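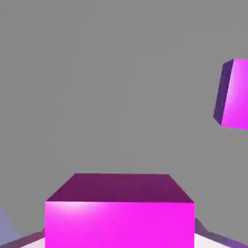 *No. 233*

My favorite color has a history that's mostly accidents and arguments, and I've spent the last month of evenings reading up on it. So this is going to be a long one. Get a drink.

The color is magenta. I've liked it since I was a kid with a box of eight markers, where it was the one that dried out first every single time because I used it for everything. Skies, dogs, my own name. My mother thought it was pink. The box said "red-violet." I didn't have the word magenta until I was old enough to change a printer cartridge, and when I saw it on the label I thought it was the best word I'd ever read.

It's named for a town! Magenta is in northern Italy, not far from Milan, and a battle was fought there in 1859. At nearly the same time, chemists in France and England were pulling loud new colors out of coal tar, which until then had been a stinking leftover from making gas for street lamps. One of the new dyes was a purplish red. The French name for it was fuchsine, after the flower. In England it picked up the name of the battle, and the battle won.

I love that period. A few years earlier a teenage chemistry student in London had been trying to make quinine in a home lab over his Easter vacation, ended up with a dark sludge, and noticed that it stained cloth a gorgeous purple. That was mauve. Everybody wanted it. Then everybody wanted the next one, and magenta was pretty much the next one. You read the fashion columns from those years and you can feel people getting drunk on it. Before that, if you wanted a strong red or purple you were dealing with crushed insects, or plant roots, or (if you were a Roman with a lot of money) sea snails. Suddenly you could have a petticoat in a color that practically hummed, and a shop clerk could have one too.

They faded, though. The early coal tar dyes were famous for it. I went to the textile room at our county museum on Saturday to see a dress from the 1860s that the label calls magenta, and what's left is a kind of dusty rose, with one strip inside the hem where the fold kept the light out. The strip is still screaming. I stood there bent over like a person looking for a contact lens and had the best time.

**The part about light**

Now the science, which I'll try to keep short because I'm a hobbyist and not a physicist.

If you look at a rainbow you get red at one end and violet at the other, and magenta isn't on it anywhere. There's no single wavelength of light you can point at and call magenta. You see it when your eye gets plenty of red and plenty of blue or violet and very little green in between. The brain takes that and hands you a color of its own.

People online like to say this means "magenta doesn't exist," and I get a little hot about that. It exists fine! I'm wearing socks in it. Brown isn't in the rainbow either, and neither is white, and I don't see anybody writing headlines about how brown doesn't exist. Color is something that happens between light and a set of eyes. Magenta just happens to be a good place to notice it.

You can try this at home. Stare at a patch of bright green for half a minute, then look at a white wall. You'll get a floating pinkish-purple ghost in the same shape. It works best with a plain, strong green and good light, and it drifts when your eyes move. I made my whole family do this at dinner with a green folder. One convert, two complaints of a headache.

**Ink, and the Piltlow years**

My first real job was at a small print shop called Piltlow, and a lot of what I know about color I learned there with a rag in my hand. Most color printing is done with four inks: cyan, magenta, yellow, and black. Each one goes down as tiny dots, and if you put a magnifier on a magazine cover you can see them in little rosettes. We had a folding magnifier on a chain by the press and I wore a groove in the table with it.

Magenta does more work than people give it credit for. Skin tones live and die by it. A touch too much and a whole wedding party looks like they've been in a sauna, a touch too little and they all look like they've had bad shrimp. Tomatoes, brick, sunsets, lipstick, the inside of a steak — all magenta plus yellow in different amounts. My boss used to hold a sheet up to the window, squint, and say "two points of M," and he'd be right nearly every time. I never got that good. I got to where I could tell something was wrong, and then I'd go find him.

The worst job I ever worked on was a run of 2,667 seed catalogs. Peonies on the cover. The customer had approved a proof under the yellow lights in her own kitchen, and when the finished books arrived and she opened a box outdoors, she said the peonies were purple. And they were, sort of. Under our viewing lamp they matched the proof perfectly. Under her kitchen light they were a lovely warm pink. Out on her driveway at noon they looked like grape soda. We reprinted the covers, and after that Piltlow had a rule that you looked at a proof in at least two kinds of light before you signed it.

I still do that with everything. Paint chips, shirts, a couch. I carried a couch cushion out to a store parking lot last spring and I regret nothing.

**The paint project**

Which brings me to the bathroom.

I've wanted a magenta room for years and was always talked out of it, often by myself. This July I finally did the small downstairs bathroom, four walls, no window. I got sample pots from two paint lines, Fonlow and Skilwood, and painted them on poster board so I could move them around the room. If you take one thing from this post, do the poster board. A swatch painted right on the wall gets pushed around by whatever color is next to it, and magenta is especially touchy that way. Next to the old beige it looked like candy. Next to white trim it looked almost red.

Some notes, for anybody else brave or foolish enough:

- **The Fonlow sample** was brighter and bluer. Beautiful in daylight, a bit cold under the bulb I had over the mirror.
- **The Skilwood sample** had more red in it and went on thinner. I ended up picking this one.
- **Use a gray primer.** I'd read this and didn't believe it. Strong pinks and reds are often made with see-through pigments, so they take forever to cover over white. I did one wall over white as a test and it took five coats. The walls over gray took three.
- **Change the bulb before you pick the color.** I did it after, and had a very tense evening.
- **Matte scuffs.** I went with satin and I'm glad, though you do get a brighter patch where the lamp hits it. I've come to like the patch. The same wall goes from hot pink near the light to something close to plum in the corner behind the door, and it's one can of paint.

That last bit surprised me the most. I'd been thinking of a painted room as one color, and it's a whole family of them. When I'm brushing my teeth I look at the ceiling line, where one wall is in shade and the other one isn't, and they could be two different paints. I should have known this from the print shop, but ink on paper is flat and you hold it flat, and a room has corners.

The bathroom is tiny, so the reflected color gets on everything. White towels look blush. My face looks extremely healthy, which I'm told will wear off once I get used to it. Guests come out either grinning or silent.

**Things I'd still like to find out**

I have a list taped inside a cabinet door. Why so many orchids and so few vegetables? (Beets, yes, and that pink radish that looks like a watermelon inside. Please write in with others.) How did gardeners come to hate the color so much? There's a whole run of garden books from a hundred-odd years ago that treat magenta flowers like a family scandal, and I want to read all of them. I've got one on order, 800 pages, used, with what the seller calls "light foxing."

I'd also like to learn to dye with it. There's a weekend class at a yarn place called Ok (that's the whole name, it's on the awning) where they do cochineal, the old insect red, and if you change what you add to the pot you can push it from scarlet over to a deep purplish pink. The class fills up fast. I'm on the waiting list, and I've already bought the wool, four skeins of plain cream, sitting on top of the dryer.

Next time I'll post the hem strip from the museum, if they say yes to me coming back with a decent lamp. I also owe a few of you answers about the gray primer. It's a mid gray, darker than you'd think, and the paint counter will tint it for you if you ask.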